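Workshop notebook, September

Batch 7 of the wheat paste, the one with less alum. Cooked it first thing so it would be cool enough to sieve by mid-morning. Same flour as before (Voicu, the fine white), one part flour to five of water, stood for 40 minutes before going on the heat. It thickened later than batch 6 and I took it off as soon as the spoon left a clean track. Pushed through the horsehair sieve twice. Slight greyness after the second pass, probably from the sieve, which wants replacing.

The job is still the Bekilberg parish ledgers. Volume 2 is pulled and the old spine linings are off. There are 268 leaves by my collation against 266 in the list that came with it, the difference being the two blanks at the back, which whoever made the list must have skipped. I have pencilled the correction on the job sheet. Nothing missing.

Animal glue on the spine was thick and brittle at the head and still tacky at the tail. Poulticed it in short sections, ten minutes each, and lifted with the bone spatula. The fourth gathering was the worst. Its outer fold had been eaten through at the two lower sewing stations, and the inner leaves had slipped down enough to get dog-eared. Guarded the outer pair with the lighter of the two Pandia tissues, grain running head to tail, and left it between felts.

Pressure-sensitive tape on eleven leaves, all in the run of baptisms. Two sorts. The older one has let go of its carrier completely and left a brown, glassy stain that goes through to the other side. The carrier came away dry with a fingernail. The newer one is clear and still sticking well, so that has to come off with heat. Tried the small spatula on the lowest setting at the corner of the tape and worked inwards. Slow, but the ink underneath stayed put on the first three. On the fourth a bit of a capital letter lifted and I stopped. Fragment is in a labelled envelope with the leaf.

Residue picked up with the crepe eraser afterwards. Do not go over the same spot more than a few times, the surface starts to fluff.

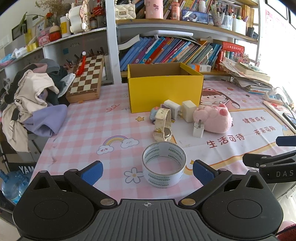
Sabine Hollmann thinks the fourth leaf ought to wait until it has been spot tested, and that the stain in the older repairs is better left alone than chased with solvent. The ink might be a later touching-up, she says, which would explain why one letter moved and the ones beside it did not. She would also like the guards pasted out thinner than I have been doing them.

Agreed on the testing. I will do water, ethanol and a 50/50 mix under the lens, on a full stop if I can find one, and write the results on the leaf's own slip. On the guards I am less sure. I pasted out two sample strips, one at my usual thickness and one let down with a third more water. The thin one dried flatter but I could get a thumbnail under the end of it. Will try again with a bit in between before changing anything on the real leaves.

Sewing thread: the Tristico 18/3 gives too much swell for a book this thick. Made a mock-up of ten folded sections with it and the spine stood well proud of the fore-edge even after knocking down. Moving to 25/3. Need to order, there is only a part reel left and it will not do the volume.

Boards are sound enough to go back on. Lower corner of the back board is soft and has been opened up, filled with the new paste and clamped between silicone paper. The leather over it is powdery, so keep hands off until it has been consolidated.

16:30. Looked at the paste sample strips again. No cockling on the handmade, a little on the machine-made. Batch 7 has a smoother brush drag than 6 and I would use it again. Rest of it is in the fridge in the lidded jar, labelled, with a film of water on top.

To do: spot tests on leaf four. Finish the clear tape on the remaining leaves. Order thread and a sieve. Change the blotters under the fourth gathering before going home.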